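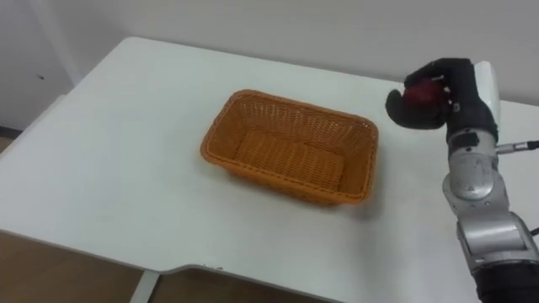

Preparación de cestas de fruta para las salas de reunión

El Servicio de Atención Interna de Dasdale establece el siguiente procedimiento para la reposición de fruta.

1. Limpie la mesa con un paño húmedo y séquela por completo.
2. Coloque la cesta vacía en el centro y compruebe que no queden restos en el trenzado.
3. Lave y seque las manzanas. Retire las piezas golpeadas.
4. Deposite las piezas una a una, con el pedúnculo hacia arriba. Cada cesta admite un máximo de 12 manzanas; en las salas pequeñas se colocarán 6.
5. Anote la reposición en la hoja de la planta.

Las incidencias se comunicarán a Nimal Fakir antes de las 12 h.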